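**Handling notes: mackerel from hook to cold box**
June 19, 2023

Mackerel are now showing along the Davetport breakwater on most tides, and the first boats out of Mowat have reported shoals on the outer marks. A number of members have asked why fish caught in the morning are soft by the evening. The cause is nearly always slow chilling. The notes below replace the short sheet issued last season.

**Why mackerel spoil quickly**

Atlantic mackerel (*Scomber scombrus*) is an oily fish with a high share of dark muscle. It swims constantly, has no swim bladder and struggles hard on the line. A fish that has struggled for a long time uses up the energy stored in its muscle, goes stiff early and comes out of that stiffness early. After that the flesh loses firmness.

Two other processes run alongside. Enzymes in the gut begin to attack the belly wall, most noticeably when the fish has been feeding heavily. Bacteria convert histidine in the flesh to histamine, and the rate of conversion depends strongly on temperature. Histamine survives cooking, smoking and freezing. A fish may contain enough of it to cause illness and still smell acceptable, so smell is a poor test.

**At the rail**

Take only the number of fish you can process. Dispatch each one with a firm blow to the head, just behind the eyes, and then cut through the gills on both sides. Place it head down in a bucket of clean seawater until the flow of blood stops. Change the water when it becomes dark. Do not leave fish in the bucket after bleeding; by mid-morning in August the water will be far too warm to protect them.

Feathers make it easy to bring up several fish at once. If the boat is short-handed, use fewer hooks. Iddrisu Agbeko has been fishing a cut-down trace this season and finds that the fish go into the ice sooner, with less tangling.

**Icing**

Loose ice in a dry box cools fish slowly, as it touches only part of the skin. A slurry of ice and clean seawater touches all of it. Mix the slurry before the first fish comes aboard, using two parts ice to one part water by volume. It should move when stirred by hand but hold a fish just below the surface.

The club's Niltora box holds 100 litres. Do not fill it with fish to the lid. Leave enough slurry for every fish to be surrounded, and stir from the bottom at intervals, otherwise the water settles in layers and the upper fish are held in a warmer band. Add ice as it melts. Drain bloody water and make it up with fresh.

Check the temperature with a probe thermometer pushed into the thickest part of the back, behind the head. The target is 3 °C or below at the core. A reading taken in the slurry does not show the temperature inside the fish. Noémi Pintér keeps the spare probe in the Mowat locker; sign it out and rinse it before it goes back.

A mackerel of more than 400 g takes noticeably longer to chill through than a small joey. Put the larger fish in first and keep them at the bottom, where the ice can be topped up over them.

**Gutting**

Gut as soon as the fish are cold and in any case on the same day. Open from the vent to the throat with a short blade, keeping the point shallow. Remove the gut in one piece where possible, run a thumbnail along the backbone to clear the dark line of blood, and rinse briefly in cold clean water. Long soaking in fresh water softens the flesh and washes out flavour.

Parasitic worms (*Anisakis*) are common in mackerel and can move from the gut into the belly flaps. Trim the flaps if worms are seen. Fish to be eaten raw or lightly cured must be frozen first, for the time and at the temperature given in the current official guidance. A domestic freezer may not reach that temperature.

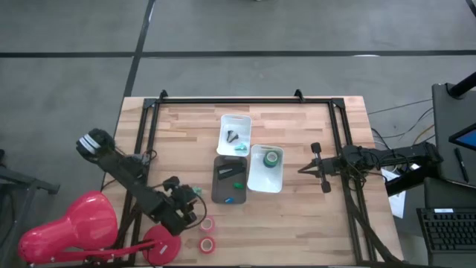

Filleting should be done on a surface that can be washed down completely between batches. Plastic boards are preferred at the club. Wood is serviceable if it is in good order, though the construction matters: a butcher-block top like the one in the photograph is built from narrow strips, with short end seams staggered from row to row, and every one of those seams is a place where fish oil can lodge if the glue line opens. On a top of this kind, lay a separate board over the block and keep wet fish off the wood. Scrub the board in cold water first, then hot water and detergent. Hot water used first sets the protein on the surface.

**Packing**

Pat fillets dry before wrapping. Air is the main enemy of oily fish in the freezer, and rancid flavours develop even in hard-frozen flesh. Vacuum bags are best. If they are not available, wrap tightly in film, press out the air and bag again. Fillets for bait may be packed in 100 g portions, salted lightly, and marked clearly so that they are not mistaken for food.

Label every pack with the species and the date of catch. Eat frozen mackerel within three months.

Ice can be collected from the Nulletti store on the Davetport quay. Bring your own container with a lid, and enter the quantity taken in the book by the door.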